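1/ I've been meaning to write up our week of walking from Skindale to Nernbridge, and since my knees have finally forgiven me, here goes. Grab a coffee, I do go on a bit!

2/ We set off on 30th May with one map between us and far too many sandwiches. Asmaa Slaoui planned the route way back in January, bless her, and she'd marked every bakery in green pen.

3/ The first climb is 651 steps up from the river, and I stopped on what felt like all of them to "look at the view." It's a lovely view, though – sheep, stone walls, a bit of the old mill.

4/ Bevan was my favorite stop. It's a village of 36 houses and one tearoom, and the lady there brought us extra scones when she saw the state of my boots.

5/ I'd gone on and on about little buildings all the way down the hill (chapels, toll houses, anything with a door I have to duck through).
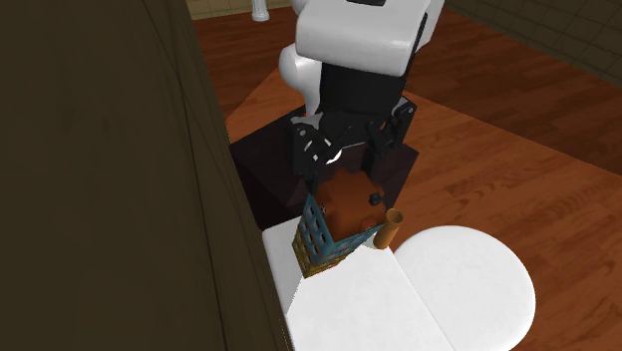 6/ Next day was the long one, 29 kilometers over the moor to Rosau. Take more water than you think you need, and dry socks. Please, dry socks!

7/ We came into Nernbridge at suppertime and ate fish pie on a bench by the church. I'd do it all again next spring – message me if you want Asmaa's bakery list.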